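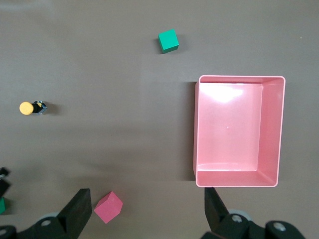
Week 6 is on clearing up: taking things off a surface and putting them where they belong. It is the chore most people name first when they are asked what they would hand over to a machine, and it is also the one where the gap between a short demonstration and a working product is easiest to see. Take a table with a green cube, a pink cube and one yellow and black part lying on its side, and an empty pink bin next to them. A four-year-old can be told "put the blocks away" and will know which two things are meant and that the third is a different matter. For a machine, each piece of that has to come from somewhere.

Reading before class: the Oyelaran chapter on household tasks, first half only. Skip the section on floor cleaning, which we covered in Week 4.

What the task contains

Finding the objects. Colored cubes on a plain gray-brown surface are close to the best case. Note that the pink cube and the pink bin are near each other in color, and a system that sorts by color alone may have trouble with this. Shadows and glare on shiny plastic cause more errors than students expect.

Choosing a grasp. A cube has flat parallel sides, so two fingers can close on it once they are turned to match. A part with a round disc at one end and a short segment at the other has no such obvious place to hold. Where the weight sits matters, and a camera does not report weight.

Placing. A bin with a raised rim must be cleared on the way in. Dropping from above is fine for blocks and wrong for glasses. Most published bin tasks count a drop as a success, so read the scoring rules before you compare two papers.

Knowing when to stop. This is often left out. A machine clearing a table has to decide that the table is clear. It also has to decide what stays, and in a home that list changes by the hour.

The Stemitz trial

We will use one set of results throughout the session. Nneka Effiong and Nkechi Nnaji ran a two-fingered arm on table clearing with blocks and small parts, using the Tramix controller. They logged 2,149 attempts. Of these, 1,156 ended with the object in the bin and no help from a person. Work out the percentage yourselves and bring it to class, along with one sentence on whether you would pay for a machine that did this.

Two points on reading the figure. First, an attempt means one object, so a table with several objects can fail even when most attempts go well. Second, blocks and parts were pooled in the main table. The split is in the appendix and the two groups look quite different.

Home and shop floor

The shop floor is ahead, and the reason is mostly that people there arrange the work for the machine. At the Birkine packing line, parts arrive one at a time, the same way up, under fixed lights. Change the part and someone spends a morning on setup. Homes do not offer that – the table is never laid out twice in the same way, and the owner will not spend a morning on it.

Mabli Jarman will join us for the second half to talk about the Navarrete kitchen study. Her slides go up afterward.

For discussion

Would you accept a machine that clears the table slowly overnight? What would it be allowed to touch?

If it asks for help 2 times in an evening, is it still useful? What about 30?

Written work: one page on a single chore of your choice, broken into steps as above. Mark the step you think will fail first and say why. Hand in by the end of November, on paper or through the course page.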